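Section 4. Storing and Preparing the Stool Antigen Test Kit

Read this section before you open the first pouch. It applies to the Drollow kit in both the 200-test and the 500-test pack. The reader software is covered in Section 6. 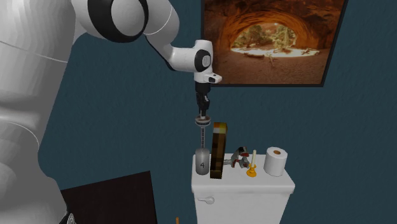
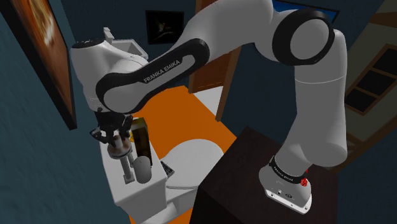

4.1 Storage

1. Check the shipping indicator on the inside of the carton lid. If the window is red, do not use the kit. Set the carton aside and contact your supplier.

2. Write the date received on the carton label. Use the same format on every carton in the store.

3. Move the buffer bottles to the refrigerator. Keep them upright on a middle shelf, away from the fan outlet.

4. Leave the test pouches in the carton at room temperature. Pouches do not need to be chilled.

Note: Buffer that has been frozen can look normal after it thaws. Discard any bottle that has been frozen, even if the liquid is clear.

Caution: Do not combine buffer from one lot with pouches from another. The lot numbers on the bottle, the pouch and the carton must match.

4.2 Before the first run

1. Take one buffer bottle out of the refrigerator and let it stand until it reaches room temperature. Do not warm it by hand or in a water bath.

2. Turn the bottle over gently several times. Do not shake. Foam in the dropper tip gives short drops.

3. Put on gloves and eye protection. Treat all stool samples as infectious, including samples from people with no symptoms.

4. Cover the work surface with an absorbent pad, plastic side down.

5. Run one positive control and one negative control. Record both results in the log before you test any patient sample.

If either control fails, repeat it once with a new pouch. If it fails again, stop and quarantine the lot.

4.3 Preparing the sample

1. Label the sample tube with the patient number and the time of collection. Label the tube, never the cap.

2. Unscrew the cap and draw out the sampling stick. Touch the stick to the sample in several different places. For a formed sample, fill the grooves at the tip only. For a liquid sample, use the Tultia transfer pipette and add 400 microliters.

3. Return the stick to the tube and tighten the cap until it clicks.

4. Mix until no large pieces remain – a vortex mixer on its lowest setting may be used. Stand the tube in the rack and let the solids settle.

Note: Samples taken from toilet water, or mixed with urine or cleaning product, must be rejected. Give the patient a new collection container and ask for a fresh sample.

Caution: Preserved samples (formalin, alcohol or any fixative) cannot be used with this kit. Fresh samples that cannot be tested the same day should be handled as set out in Table 4.

4.4 Running the test

1. Open the pouch at the notch. Place the cassette on a flat surface and write the patient number on it.

2. Snap off the tip of the tube. Hold the tube straight up and let the first two drops fall onto waste tissue.

3. Add four drops to the round well. Start the timer.

4. Read the result when the timer sounds. Do not read early, and do not read again later. A faint line that appears after the reading time has no meaning.

A line at C only is negative. Lines at C and T are positive, however faint the T line is. If there is no line at C, the test is invalid and must be repeated with a new cassette.

5. If you use the Bélanger reader, insert the cassette with the round well facing you. The screen shows code 182 when the cassette is not fully seated. Remove it, reinsert it and press Start again.

4.5 Waste and spills

1. Place used cassettes, tubes and pads in a biohazard bag. Close the bag when it is two-thirds full.

2. For a spill, cover the area with paper towels, pour on disinfectant and wait for the contact time given on the disinfectant label. Wipe from the outside toward the center.

3. Remove gloves and wash hands with soap and water. Alcohol gel alone is not enough for norovirus or C. difficile.

Section 4 revised 4/11/26, Pleven site. Prepared by Pichit Kaewkla. Checked by Dalal Tarawneh. Replaces the December issue.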